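How to Compare Two Grippers in Simulation Before You Buy One
By Valentin Moulin
7/24/23

Picking a gripper from a data sheet is hard. Stroke, force and weight are all listed, but none of them tell you how the gripper behaves when the arm arrives a little off target. A simulator will show you a good part of that before you spend any money. I'll go through the steps I used in June to compare the Wisel and the Pruvost, both on the same arm.

Step 1. Fix everything except the gripper

Load your arm and bolt it to a pedestal in the model at the height you will use in the shop. Save that file as your base. Every test starts from this file and only the gripper is swapped. If you change the floor, the lights or the object halfway through, start over.

Step 2. Set the tool offset and mass

Each gripper needs its own tool center point. The Pruvost is longer than the Wisel, so a pose copied from one will drive the other into the table. Type in the mass too. The default in Boron is zero, and with zero mass the wrist looks far steadier than it will be.

Step 3. Pick one small object

Use something with two colors on it. If it turns in the grip, you will see it on the replay right away. Set friction by hand and write the value down.

Step 4. Teach a slow approach

Come in from above and stop just over the object. Lower the last stretch at a speed of 40 mm/s or less. Check the elbow as you go – on some poses it swings back over the base and the cable would not follow on a real arm. 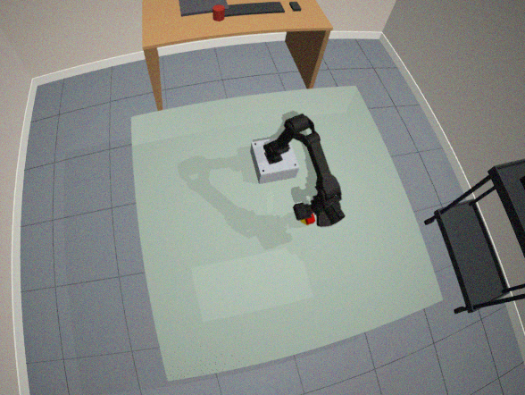 Then save the approach as a named pose and do the same for the lift. You want both poses stored, not typed in each time, so the script can call them.

Step 5. Add error on purpose

Run 300 picks per gripper with the object moved a small random amount each time. Use the same random seed for both. Güven Bayram suggested I go to 2,000, which I did for the final run. The ranking stayed the same, so the shorter run is enough for a first look.

Step 6. Sort the failures

Keep separate counts for missed, pushed away and dropped during the lift. A gripper that misses can often be fixed with a better camera. One that drops parts usually needs different pads – or a different gripper.

Step 7. Repeat with a heavier part

Double the mass of the object and run the script again. Leave the closing force where it was. If drops go up sharply, raise the force one notch and note where they stop.

Export the counts to a plain text file and keep it with the base file. When the real gripper comes in, run the same poses at half speed first.

Related
Setting tool offsets in Boron
Horkport controller: first setup
Choosing finger pads for small parts
Where to mount a wrist camera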